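Skekolholm Jewelry Workshop Opens Repair and Resizing Service to the Public

KANPORT, 09/01/2019
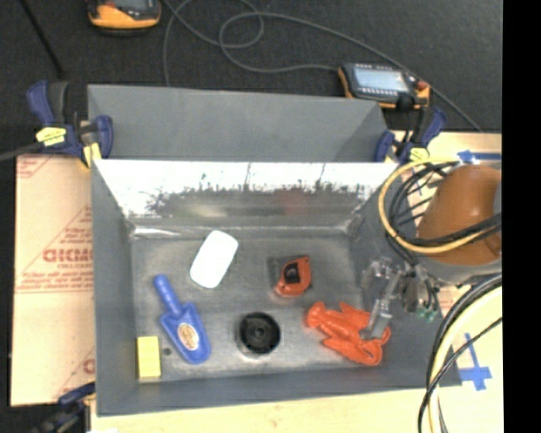
Skekolholm, the jewelry workshop on the harbor side of Kanport, is now taking repair and resizing work directly from the public. Until this month the workshop accepted repairs only through retail jewelers. Customers can now bring rings, chains, bracelets, brooches and earrings to the counter during opening hours and speak to one of the goldsmiths who will do the work.

The change follows a trial that began in March, when the workshop opened its counter two afternoons a week. Most of the pieces brought in during the trial were wedding and engagement rings that no longer fit. Worn prongs, broken chain links and failed clasps made up much of the remainder. The trial hours were full through the summer and the workshop decided to make the service permanent.

"People had been knocking on the door for years and we had to send them back into town to a shop, and the shop would then send the ring to us," said Maj-Britt Torvik, head goldsmith at Skekolholm. "It added a week and a handling charge. Now they can leave it with us."

What the service covers

Ring resizing is offered in gold, silver and platinum. Plain bands can usually be made larger or smaller by up to three sizes. Rings with stones set all the way around are examined first, and in some cases the workshop will advise against resizing them, as bending the band can loosen the settings. For those rings a small inner sleeve or a pair of sizing beads can often be fitted instead.

Chain repair includes soldering of broken links, replacement of jump rings and the fitting of new clasps. Hollow rope chains are accepted, but customers will be told before work starts that a repaired hollow link may be visible. Costume jewelry in base metal is not accepted for soldering. Restringing of pearls and beads is available, with or without knots between the pearls.

Stone work includes tightening loose stones, rebuilding worn prongs, and replacing missing stones up to a quarter of a carat from stock. Larger replacement stones are ordered through Frerichs, the stone dealer that has supplied the workshop since it opened. Customers may also bring their own stones. The workshop will measure and examine these, but does not issue certificates or valuations.

Polishing and rhodium plating of white gold are offered as separate services. White gold is plated when new to give it a brighter, cooler color, and the plating wears through with daily use. A ring worn every day may need to be plated again every year or two. The workshop recommends that any resizing be done before plating and will carry out both under one ticket.

Engraving is done by hand or by machine. Hand engraving has a longer waiting time and is done by appointment.

Prices and waiting times

A printed price list is available at the counter. Making a plain 14-karat gold band one size larger costs $97, including the added gold and a final polish. Making the same band smaller costs less, and the offcut is returned to the customer. Work in platinum costs more because of the higher temperatures and the extra finishing time. Silver repairs are priced by the hour with a minimum charge of half an hour.

Every item is inspected under magnification when it is handed in. The customer receives a ticket listing the metal, the stones, any existing damage and the agreed price. If the goldsmith finds a further problem once the work has started, the work stops and the customer is called. No additional work is done without the customer's agreement. A customer who decides not to go ahead pays only for what has been completed.

Simple repairs take five to seven working days. Resizing takes up to two weeks. Items that need a stone ordered in may take a month or longer, and the customer will be given the supplier's date when it is known. There is no express service at present.

Items valued by the customer at more than $4000 are accepted by appointment only, so that the inspection can be done with the customer in the room. All items are kept in a safe overnight. Customers should check whether their own insurance covers jewelry while it is out of the home.

Trade work continues

Skekolholm will continue its work for retail jewelers. The workshop handled 800 trade repairs in the past year, and the trade bench keeps its own schedule. Retailers who send work in weekly batches will see no change in turnaround or in price. Public and trade items are logged in separate books and carry tickets of different colors.

To make room for the counter, the workshop has taken over the former packing room at the front of the building. The room now has a counter with a lamp and microscope, two chairs for waiting customers and a ring-sizing station. A second soldering bench was added in the back, along with a new extraction unit made by Tredik. One goldsmith and one polisher have joined the staff.

Old gold and reuse of metal

The workshop will also accept customers' own gold for reuse in new pieces. Pieces brought in for this purpose are tested, weighed in front of the customer and recorded. Gold of mixed karat can be melted together, but the resulting alloy may differ in color from any of the originals, and the workshop will discuss this beforehand. Pieces with many solder joints are less suitable, because the solder can make the new metal brittle. In these cases the gold can be sent for refining and credited against the price of new metal.

"We get asked a lot whether a grandmother's ring can be turned into something else," Torvik said. "Usually it can. Sometimes the better answer is to leave it alone and put in a new shank. We would sooner say so at the counter than after it has been melted."

New pieces made from customers' own metal start at $300 for a plain band, not including any additional gold. A drawing and a written price are supplied before work begins, and a deposit of one third is due when the drawing is approved.

Care advice

A free leaflet on the care of gold, silver and platinum is given out with each finished repair. It advises wearers to take rings off before swimming, as chlorine can attack the alloy metals in gold, and to store silver in a closed bag or box to slow tarnishing. Chains should be fastened before they are put away so that they do not knot. Pearls should be wiped with a soft cloth after wear and kept apart from harder stones. Rings with raised settings should be checked once a year. The workshop does this check at no charge for any ring it has repaired.

Ultrasonic cleaning is not suitable for opals, emeralds or pearls, and the leaflet lists other stones that should be cleaned only with lukewarm water and a soft brush.

Opening hours

The counter is open on weekdays from 10 a.m. to 5 p.m. and is closed for lunch between 12:30 and 1:15. Items can be collected only by the person named on the ticket, or by someone who brings the ticket and a signed note. Finished items are held for six months.

Appointments for hand engraving, high-value items and new commissions can be made at the counter or by telephone. Repairs cannot be accepted by mail.

About Skekolholm

Skekolholm is a goldsmiths' workshop in Kanport. It makes and repairs jewelry in gold, silver and platinum for retail jewelers and private customers. The workshop is owned by the goldsmiths who work there.

Press contact: Maj-Britt Torvik, Skekolholm, Kanport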